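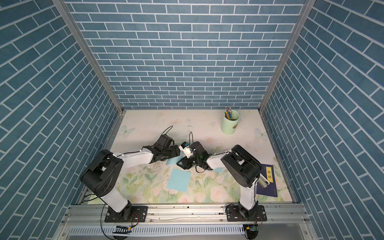 Dos brazos robóticos, pared con estampado de ladrillo azul

De: Iñaki Ortuño
Para: lista Obras Cifuentes
Asunto: Re: pasarela, apoyos lado norte

Hola a todos, contesto deprisa que entro en reunión.

Araceli Manzano escribió:
> Buenas. Me ha llamado Saturnino Pastor y pregunta si mantenemos la fecha
> de diciembre para abrir la pasarela. El ayuntamiento quiere anunciarlo ya.
> Tengo dos dudas: los apoyos del estribo norte (¿han llegado?) y el plano
> del muro viejo, que en la carpeta sale uno de 1965 y no sé si vale.
> Y otra cosa, ¿quién firma el acta del hormigonado?
> Araceli

Apoyos: no. Plesance dice que salen de fábrica en 3 semanas. Lo dijo por telefono, por escrito no tengo nada. Hugo, ¿puedes pedirles un correo con la fecha de carga? Sin eso yo no prometo diciembre a nadie.

Plano de 1965: vale para la geometría, no para la cimentación. La zapata está más baja de lo que pone, lo vimos en la cata 2. Medidas buenas, las del croquis de Aparecida Rangel, que lo mandó a esta misma lista. Si alguien no lo encuentra que avise y lo reenvío.

Acta: la firma Hugo Echevarría por la dirección de obra y yo por Clollon. Falta el resultado de las probetas a 28 días, ojo, no cerrarla antes.

Lo del anuncio. Que digan "finales de año" y ya. Si dan día concreto y luego llueve dos semanas seguidas el marrón nos lo comemos nosotros, como en la rotonda.

Ah, la grúa. Está reservada con Pinbridge pero hay que confirmarles el acceso por el camino de abajo, el de arriba tiene limite de peso y no nos dejan. Aparecida, ¿lo hablaste con el de la finca? Necesita 30 metros libres para maniobrar y ahora mismo tenemos ahí los encofrados. Habría que moverlos al acopio de la entrada.

Barandilla: pendiente de color, lo veo mañana con Saturnino.

Mañana estoy en obra desde las 8, mejor llamad que en la caseta no entra bien el correo.

Un saludo,
Iñaki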